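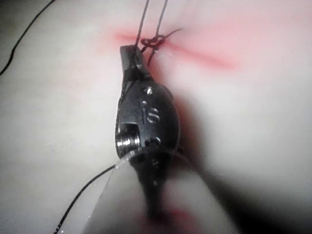
It ties knots now

Okay, long gap since the last post, sorry! The short version is that the arms are back on the bench at Gratby, both of them move, and we have been tying suture knots in practice tissue with them. Little black ones, sitting more or less on the line where we wanted them. I have been grinning since April.

If you missed the earlier posts: I am building a two-armed tabletop rig that drives surgical instruments from a pair of hand controllers. I am not a surgeon. I fix sewing machines for a living and I wanted to know how you get a wrist that small to bend in that many directions. Everything gets built in the shared workshop, in the back corner by the bandsaw, and yes, I do vacuum first.

What took so long was cable. The jaws and the wrist are pulled by cables running down the shaft, and all of my trouble came from the drive end, where those cables meet my motors. On the old version I had plain printed drums and a bit of spring to take up the slack. It was fine for picking up a foam cube. It was hopeless for thread. You'd close the jaws on a strand, start to pull, and the thing would let go so gently that you didn't notice until you looked up and the strand was lying there, mocking you.

So I redid the drive end from scratch. New drums, turned on the lathe (thank you, Natalia, for the use of your good collets), proper bearings on both sides, and a separate tensioner for each cable that I can get at with a hex key without taking the cover off. The motors are the same Rokow ones as before. I was ready to blame them for everything and I owe them an apology. The controller is a Trallus board, also the same as before, with a new power supply. The old one sagged whenever both arms moved at once and the left wrist would do a sort of curtsy.

The thread problem

Suture thread is horrible stuff to work with if you come from sewing machines. I'm used to a spool, a tension disc, a take-up lever, all of it keeping the thread in line. With suturing you have a length of it loose on the pad and it goes where it likes. It loops off to the side, it drapes itself over the instrument, it gets behind the clear plastic sleeve and stays there. I spent one whole evening getting thread out from behind the sleeve with a dental pick.

Chae-won Ok came by to try it (she teaches suturing to vet students, and she's the only one of us who can tie the knot properly by hand), and she watched me for maybe a minute before telling me I was starting with far too much thread. I had been leaving myself masses of it so I wouldn't run out. She cut it down to a sensible length, and half my problems went away right there. I'd been thinking about writing thread-avoidance code!

The other thing she fixed was my wrapping. I was trying to throw the loops by swinging the whole arm around, like stirring a pot. What you want is to hold the instrument that's being wrapped nearly still and bring the thread around it with the other one, low and close to the surface. Small moves. Once I had that, the wraps stopped springing off the tip before I could grab the tail.

And then there's pulling it snug. I have no force feedback on this rig, so all I get is what I can see. Pull too little and the knot sits up like a tiny pretzel. Pull too hard and you drag the tissue up with it. What I do now is watch the surface next to the knot, and the moment it starts to pucker I stop. It's crude, but it works better than the motor current readout I was so proud of last winter.

I've stopped using that readout altogether, by the way. Friction in the cables swamps it. If somebody has a clever way around that, the comments are open and I will read every word.

Holding the needle

Curved needles deserve a post to themselves, but here's what I've got so far. The needle wants to roll in the jaws. You grip it, you push, the tip meets the tissue, and the whole curve swivels sideways like a compass. Most of the time I had simply grabbed it in the wrong place. Too near the point and there's nothing left to push through, too near the thread end and it's all lever and no control. Chae-won says a bit past halfway back from the point, so that's where I aim.

After that it's all wrist. You don't shove the needle forward, you turn it, and the curve does the traveling. My first attempt at mapping the hand controller had wrist roll geared down a lot, which sounded sensible and felt awful. I'd run out of my own wrist halfway through a bite and have to let go and regrab. It's one to one now. The encoders give me 2,000 counts per turn and that is plenty for the roll axis, smooth enough that I can't feel the steps.

The second arm mostly waits. That surprised me when I began, how much time one gripper spends hovering with its jaws half open while the other does the work. Then suddenly it's needed right away and in exactly the right spot, so wherever you parked it matters. I kept parking mine off to the side to keep the view clear. These days I leave it close in, just over the surface, and put up with it blocking a bit of the picture.

The view comes from the little wrist cameras, which I moved again (fourth bracket, I think, I have a box of them). They sit near enough that you get real detail at the tips and a big blurry mass of instrument shaft along with it. I've gotten used to the blur. What I haven't gotten used to is glare on the metal, so the lamp has been turned way down and shoved over to one side, which makes for some very moody shadows. I'd like a diffuser over it eventually.
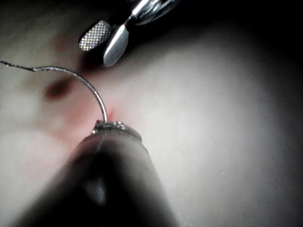
Stuff I still have to sort out

The left arm creeps. Leave it holding position for a few minutes and the wrist drifts by a hair, and a hair is a lot at this scale. I suspect the cables are still stretching in. My plan is to leave them under tension overnight and retighten in the morning, then do it again until I get bored or it stops.

The software is a mess. It's 1,136 lines in one file and there are comments in it like "don't touch, ask me why later," and I have no idea why. Rigoberto Chambi has offered to go through it with me, on condition that I don't defend any of it. Fair enough.

I need a better way to hold the practice tissue down. Tape lets go at the worst moment, and clamps get in the way of the arms. I'm leaning toward a shallow tray with a lip, something I can knock out on the router table in an afternoon.

Also more thread. So much more thread. If anyone local has expired suture packs going spare, drop me a note before I go and pay for a box.

Next time I'll post the drum drawings and the tensioner, with the bore size corrected. The one on the sheet pinned up by the lathe is wrong, so if you've copied it already, please don't cut anything yet.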